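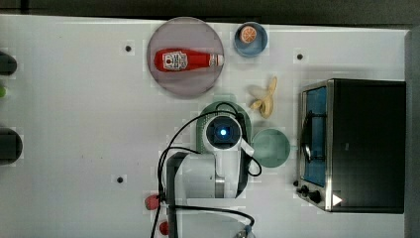
About Tollska Table School

Tollska began when Danica Jurić and Pieter Desmet offered to teach two neighbors how to lay a decent lunch table, and the neighbors kept coming back with their cousins. We have taught more than 400 people since that first March, and we still love it!

Our classes start with everyday things – a plate, a small blue bowl, a slice of orange, a banana, the ketchup – and with the question of where each one should go so that everybody can reach it. After that come portions, pouring, clearing away and (most people's least favorite) the washing up.

You'll find us upstairs in the old Postma building, put up in 1888, with stairs that creak all the way. Nele Van Acker answers the phone in the mornings and is always glad to chat about which class might suit you.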